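Arrivals, Parking and the Guest List: Dabbas on Group Hospitality

Dabbas, which arranges event transportation and hosted receptions, has revised its booking terms for the coming season. Kanini Mushi, director of guest services, discussed the changes at the company's Pirard office on April 18, 2018.

Ms. Mushi said the main change concerns timing. Hosts must now confirm their final guest list 16 days before the event. "We were holding vehicles for parties whose numbers had not been settled," she said. "That was unfair to groups on the waiting list." 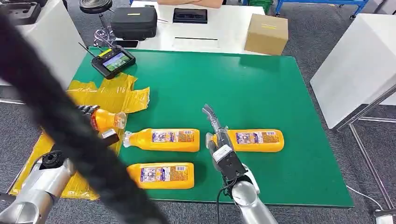 Vehicles and Capacity

The company operates 13 coaches, seven of which are fitted with a service bar. Last season it carried 452 private groups, most of them to concerts and stadium events. Asked whether smaller parties would still be accepted, Ms. Mushi said they would, subject to a minimum charge. "A birthday dinner receives the same attendant and the same inspection as a corporate booking," she said.

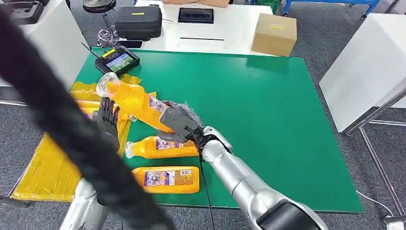

Food and Beverage Service

Catering remains with Plilard, under an agreement renewed in November. Tharun Chowdary, who manages the account for Plilard, said menus would be fixed once the guest list is confirmed. "Hosts may bring a cake," Mr. Chowdary said. "All other food is supplied by us, and dietary requests should be made in writing."

Ms. Mushi added that overnight trips to the Flitar resort will be offered again, with return departures at noon. 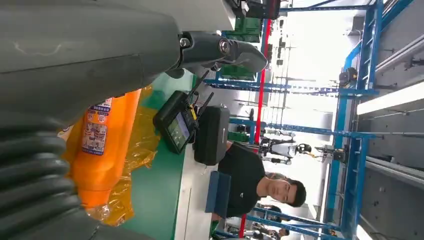
An orange bottle with a printed label, on a green tabletop.

Booking requests are accepted through the Pirard office.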